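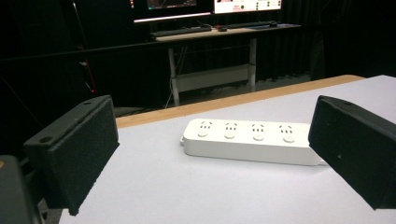

Torvik Robotics Club – Frequently Asked Questions

Who can join?

Anyone enrolled at the school, in any grade. You don't need to have taken a programming class. Students who have never used a robot start with the hand-held gripper, and most of them stay with it for the first term.

When does the club meet?

Twice a week from 4 to 6 p.m. The room is open until 6:30 for teams that are close to a deadline, but only if Nia Bowen or Gøran Björklund is there. Check the sign-up sheet before you plan on staying.

What are we working on this year?

The project is called Buditz. Students use the hand-held gripper to record everyday tabletop tasks, and the programming group uses the recordings to train a small arm to do the same tasks. The current task set is switches and plugs: pressing one button on a power strip, moving the strip to a new spot, and turning it to face the other way.

Why a power strip?

Siham Chidiac suggested it after the block-stacking task got too easy. A strip with a separate button for each socket is a good test of aim, and the long body means you have to think about where to grab it. White on a pale table also gives the vision group something harder to work on.

Is the strip plugged in during recording?

No. The cord must be out of the wall before anyone touches the strip with the gripper. This rule applies to practice runs too. If you find it plugged in, unplug it and tell a coach.

How many recordings does each team need?

Each team turns in 10 good recordings per task. A recording is good if both fingers are in view at the start, the task is finished, and nobody's hand reaches in to help. Bad ones go in the "retry" folder. Please don't delete them – the programming group uses some of them for testing.

How fast should I move the gripper?

Slower than feels natural. Come in from above, stop, close the fingers, then move. For the button task, keep the fingers closed and press with one tip. Ebbe Rønning has written up his way of doing it in the club notebook, and new members should read that page first.

Can I use the computers on the standing desk?

Yes, for checking recordings and for club code. Save your work to the team folder and log out when you are done. Leave the desk at the height you found it if another team is waiting.

Do the gripper fingers come off?

They do, but please ask first. Oda Skjelbred keeps the spare set and the screws. If a finger feels loose, stop recording and have it checked, as the older recordings won't match if the fingers sit at a different angle.

Is there a competition?

We enter the Zukby student challenge in June. A team is 4 students, and the club can send 2 teams. Places go to members who have finished their recordings and attended the practice rounds. Being new does not count against you.

What does it cost?

There is no fee. Travel to Zukby is paid by the club, but you bring your own lunch.

I missed a few meetings. Can I still catch up?

Yes. Talk to Nia and she will put you with a team that has recordings left to do.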